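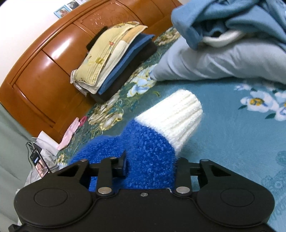

Sock weather is coming. The good bedspread is already out.

2020-09-17

I love this week so much. Every September there's one morning when I walk into the kitchen barefoot and the tile bites back, and that's it, summer is over in my head, and I get to bring out the winter knits! It was Tuesday this year. By lunchtime I had the big bag down from the top of the closet and most of what was in it spread over the bed.

I know some people dread the seasonal switch. I had a roommate in Drovton who used to do it one item at a time, all the way to Thanksgiving, because she couldn't face it in one go. I'm the opposite. I want everything out in daylight where I can squeeze it. Half the fun is meeting things again that I'd completely forgotten I owned, and fuzzy things are the best of all because they've been squashed flat for months and you get to fluff them up again.

So, the socks. The blue fuzzy ones with the white ribbed cuffs are my favorites, and I've worn them for years to do absolutely nothing in. They're useless inside a shoe (too thick) and a bit risky on the stairs, and I would still save them from a fire. I bought them at the market in Skurkstead on a day when it was raining sideways and I'd worn canvas sneakers like a fool. I put them on in the car. I can't have been much of a sight, sitting in a parking lot with wet jeans rolled to the knee and enormous blue feet, but I remember being so happy.

Fuzzy socks need a little care and I've finally worked out what mine like. Inside out in the wash, cool water, nothing with a zipper in the same load. Then I pull the ribbing back into shape while it's damp and lay them flat over the rack. I used to hang them by the toe and the cuff would go long and sad. And please don't ball them! I balled socks my entire life, the way my mother did, one cuff stretched over the pair, and that's exactly how you kill the elastic. Now I lay one on top of the other, fold the toes up to the heel, fold once more, and stand them in the drawer like little books.

If the fuzz has gone clumpy, a soft baby hairbrush does wonders. Go gently and in one direction. You'll get a bit of fluff coming off in the brush and that's fine, it's only the stuff that was loose already. Don't use a pet brush with wire teeth. I did that once to a gray pair and they ended up with a bald patch on the heel the size of a quarter.

A word about doing this on the bed, since my table is bigger and Cường Nghiêm keeps asking me why I don't use it. The bed is softer, it's the right height if you kneel, and things with pile on them don't slide off it. Also I get to look at the bedspread, which I adore: teal, quilted, with big white and pale blue and yellow flowers all over it and a darker green border. It makes everything you put on it look like it's on sale in a very nice shop. Blue knits on teal especially. I keep moving things around just to see them together.

I do push the bedding up to the headboard first so I've got some room. That used to be where I lost things, by the way. A mitten can vanish into a pile of blankets and not be seen again until spring cleaning, so I check the folds before I put everything back.

Next, sweaters, and this is where it gets serious.

I sort by feel first. Anything scratchy gets a trial: I put it on over bare arms and make a cup of tea, and if I've pushed the sleeves up before the tea is done, it goes to my cousin, who apparently has skin like a rhinoceros and will wear anything. Anything that smells of closet goes out on the porch for the afternoon, in the shade. Anything with a stain I missed in the spring goes straight to the sink. I've been using the lavender wool wash from Ung, a tiny soap place in Postton that sells it in refilled jam jars, and I like it very much, though you do want to go easy. One capful. I poured freely the first time and rinsed for what felt like a week.

For the machine, if the label allows it, I use a mesh bag and the wool cycle and keep the spin at 800. Higher than that and my fluffy things come out looking like felt. Lower and they drip all over the bathroom. Your machine may be different, and if in doubt, sink.

Then comes the part I really wanted to write about, the fuzzy royal-blue turtleneck. It has a white neck and white cuffs, and a cartoon character on the front in black, white and pink, with a bit of striping and something pink on top that I maintain is a bow and Cường maintains is a hat. We've had this discussion every fall since I got it. It's the silliest thing I own! I put it on and people in line at the post office smile at me. I wore it on a 200-mile drive to a wedding once (I changed at a gas station, don't worry) and the woman at the register asked where she could get one, and I had to tell her it came out of a thrift store bin for 11 dollars and I'd never seen another.

The trouble with it is folding. A thick turtleneck doesn't want to lie down, the front is stiff where the appliqué is sewn on, and the sleeves are all fluff and flop wherever they please. For years I folded it in quarters, straight through the middle of the character, and by January there'd be a crease across her face. I felt terrible every time. Last winter I started folding around the picture, and it's so much better.

Lay it face up first, and tug everything straight: neck up, hem down, both sleeves right out to the sides. Take the cuffs by the ribbing when you move the sleeves, as the fuzzy part stretches if you pull on it. Smooth the front with your palm. Once it's all lying the way it should, turn the whole thing over so the picture is underneath, and the folding happens at the back. 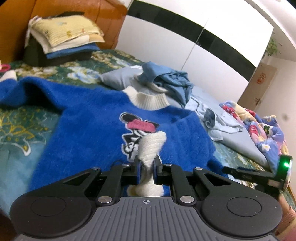 Loan Tô told me on the phone that I'm making too much work for myself, and that with a bulky turtleneck she always crosses the sleeves over the front first, like a person hugging herself, then rolls it up from the hem and tucks the roll into its own collar. No creases at all, she says, and it doubles as a travel pillow.

Well, I had to try it! I did it her way with a plain gray turtleneck and it makes the most adorable fat little loaf. It really does hold together, too — I threw it across the room to check. But I'm not sure about rolling something with a sewn-on front. I worry about the stitching around the edges, and it takes up more room in the drawer than I've got. So Loan's method for the plain ones, and mine for the blue. I'll report back in the spring on which of them came through better.

My way, then, for anyone with a picture sweater of their own. With the front face down, bring one side in so the fold runs just outside the edge of the picture, and lay that sleeve straight down the back. Do the other side the same. You'll have a long strip. Fold the neck down flat over the back, then bring the hem up to meet it, going only as far as the bottom of the design. Flip it over and there she is, looking up at you with no crease anywhere near her. Mine goes on top of the stack because I want to see it every time I open the drawer, and also because anything heavy on it squashes the fuzz.

I had a sheet of tissue paper in there last year and I don't think it did anything except rustle. Skipped it this time.

Some bits and pieces I learned this round:

A lint roller on fuzzy knits is a mistake. It lifts the fuzz and leaves the crumbs. Use the baby brush, or a slightly damp hand.

Cedar balls need a rub with sandpaper every year or they're just balls. Mine smelled of nothing whatsoever. Two minutes each with fine paper and the whole closet smelled like a pencil case, lovely.

If a white cuff has gone gray, dab it with the wool wash straight on a cloth and leave it while you do something else. I did mine over the sink with the rest of the sleeve bunched up in a towel, and I was so pleased with how they came up that I went looking for other cuffs to do.

Vacuum the bottom of the storage bag before the summer clothes go in. I found a button in mine and I've tried it against every cardigan in the house. No match. It's dark green with four holes, so if you stayed here last winter and your coat has been gaping, please write.

It's all put away now apart from the blue socks, which I'm wearing. It was 19 degrees Celsius in the kitchen this morning by Cường's thermometer (he refuses to change it over, so I have to do sums before coffee) and he says that isn't sock weather by anyone's standards. I disagree, and my feet are wonderful, thank you.

Hats and scarves next. I've got a striped one that's unraveling at one end and I'd love to rescue it before it gets properly cold, so if anyone knows how to stop a fringe from running, leave me a comment and talk to me as if I've never held a crochet hook, which I haven't.

Contact | © 2020 All rights reserved | Back to top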